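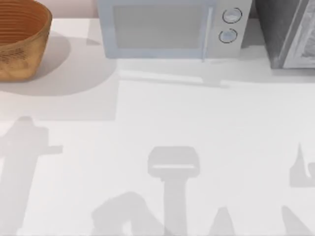

Drita Leka would like the report to say first whether Stovis is worth paying for after the trial license ends, and only then how we know. Her second request was that we stop quoting the vendor's success rates and give our own.

On the first point, our recommendation is to renew for one seat and to hold the second seat until the contact problem described under Open items is closed. On the second, all figures below come from our own runs.

Progress report, kitchen simulation package
Prepared by: Lumturie Halilović
Date: 29/05/2018

Work done in the period

Stovis is a scene package for two-arm manipulation. It supplies countertop layouts, a set of appliances and containers, and a lighting module. We run it on the Clarkar simulator, which the lab already holds under the equipment line of the grant. Installation took 2 days, most of it spent on matching library versions.

The layout used for most of the work has a white counter with a woven basket, a microwave oven and a second dark appliance along the back. The front of the counter is left clear as the working area. Appliances are placed from a short text file, and changing a position does not require rebuilding the scene.

We completed 514 runs of the reach-and-place task with the supplied controller. A run counts as a success if the object is at rest inside the target zone when the time limit expires. Runs stopped by a simulator error are logged separately and are not counted in the total.

Lighting and shadows

The shadow model was the main reason for choosing Stovis over the Dumitrescu scene set, which renders objects with flat light only. In Stovis the arms cast soft gray shadows on the counter even when the arms themselves are out of view. Our detector was trained on flat-lit images, and it reported false objects in the shadowed part of the counter in 17 of the logged runs. After retraining with the shadow module on, we repeated those runs from the same starting states. The false reports did not recur in 9 of them. The rest are still being examined.

Shadow softness is a single global setting. We asked the vendor for a setting per lamp and were told it is planned for the August release.

Open items

1. Contact with thin edges. When a gripper closes on the rim of a container, the object sometimes slides through one finger. Reducing the time step removes the fault but makes the run too slow for batch use.

2. Microwave door. The door handle is modeled, but the hinge friction value is not documented. We have asked for it in writing.

3. Export. Logs are written in the vendor's own format. Lumturie has a converter working for joint positions. Camera data still has to be exported by hand.

4. License server. The seat is not released if the program closes with an error. The present workaround is to restart the service.

Spending

The trial license was free of charge. Staff time is within the amount approved for this work package. No equipment was bought. A renewal quote for one seat and for two seats has been received and is filed with the purchase request.

Next period

The Lirnon gripper model will be loaded in place of the supplied one, and the same task repeated without other changes. Item 1 will be tested again on the August release. If the fault is still present, we will ask for the second seat to be dropped from the budget and the amount moved to compute time.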